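4.2 Recording and mixing

"Olevine" was tracked at 79 BPM in one room, with drums and bass taken live and the vocal added in a second pass. The first mix put too much energy below 169 Hz - the bass masked the kick in both verses.

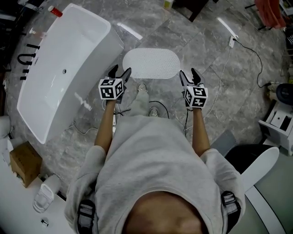 Figure 3. Gray hooded sweatshirt and shoulder straps, from above.

Natnael Tekleab cut the bass by 3 dB and shortened the plate reverb on the snare. Evelien Van der Linden re-recorded the second chorus in January, a half step lower. The final master runs 45 seconds shorter than the demo - the outro was removed. Stems are listed in Appendix B.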